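How to Budget for a Small Tube-Handling Arm Before You Ask for Quotes

When we first looked into getting a robot arm to move sample tubes around our lab, I made the mistake that I suspect a lot of people make. I priced the arm. I had a lovely number, I took it to the monthly meeting, and then Aldo Valentini asked me what the tubes were going to stand in. I didn't have an answer, and I went back to my desk and started over. What follows is the order I work in now, and I hope it saves you an uncomfortable afternoon of your own!

Step 1: Write down one job, start to finish

Pick a single task and write it as if you were explaining it to a new hire. Ours was: take a capped tube out of the rack it arrives in, put it in a numbered block, leave it there for the next person, and later bring it back. It sounds like hardly anything. But every noun in that sentence has a price, so go through with a highlighter and mark them all.

Step 2: Lay the job out in simulation before you spend anything

Please don't skip this one, even if your software skills are modest (mine certainly are). Build the table, the arm, the racks and the blocks in a simulator, at their real sizes, and run the job with the tubes in different starting places. We called our layout Olla, and Oľga Rusnák put most of it together in February, between her other work. Move the racks. Move them again. Our list changed more in those few weeks than in all the months before.

Things to look for while you do it:

Can the gripper come straight down on every position you mean to use, including the ones at the ends of the row?

Is there a clear stretch of table between the incoming rack and the blocks, so that the fingers have room to open?

Does the arm need a pedestal, and if it does, how much of your tabletop does that use up?

Can a person still reach in and read the labels?

Step 3: Make two lists

The first list is what you buy once: the arm, the gripper, a pedestal, a good heavy table, and whatever guarding your safety person asks for. The second list is everything the arm touches: racks, blocks, tubes, caps. I keep them apart because the second list gets forgotten, and then it gets bought in a hurry.

On our second list, the machined blocks came to $436 for the set, and I put down another $955 for fingertips made to suit our caps. We got that second quote from a shop called Lombardi. Ask for spares in the same order, as the setup charge is often a good part of the bill.

Step 4: Put in the hours

Somebody has to teach positions, write the steps and stand there while it runs slowly. I budgeted 27 hours for the first job and 6 for each job after that. If your people are paid from different pots of money, write down which pot, and do it now while everyone is still in a good mood about the project.

Step 5: Ask for quotes with the layout attached

Send the suppliers your table size, the weight of a full tube, and several views of the layout. We wrote to Finell and to Damthorpe with the same packet, and the two replies were so much easier to compare than the ones I'd collected the year before. Both came back with sensible questions about cap diameter, which I'd left out (do put it in).

Try to send more than one moment of the job, and at least one view from a different side. A row of blocks seen from the front tells a supplier very little about the wells in the top, and the wells are what they'll want to know about. These are from our own packet:
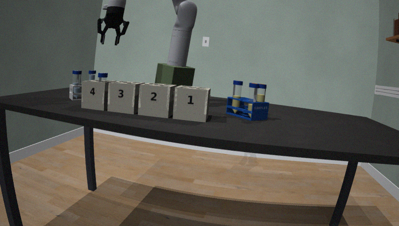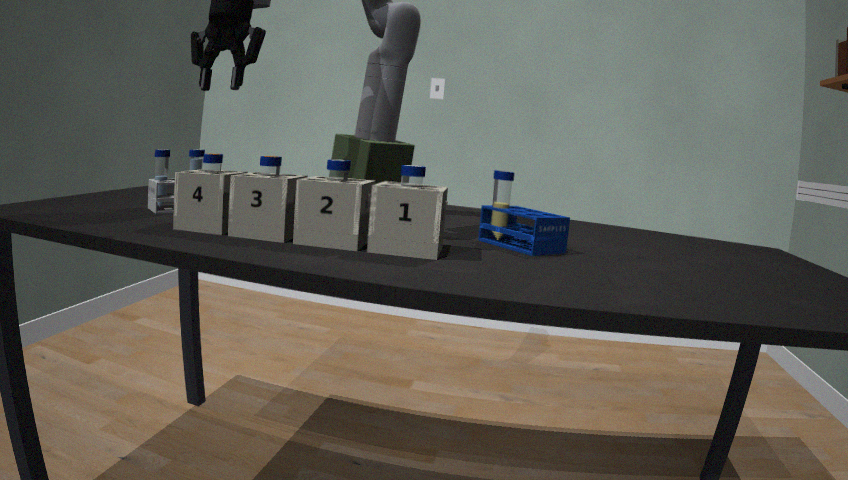
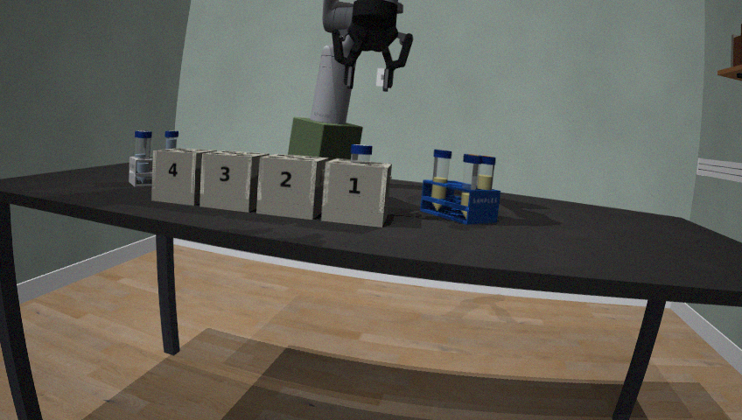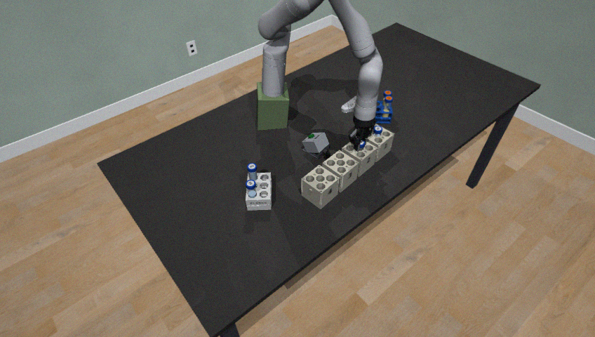 Olla layout, simulated: arm, gripper, tube racks and the row of four blocks. The last view looks onto the tops of the blocks.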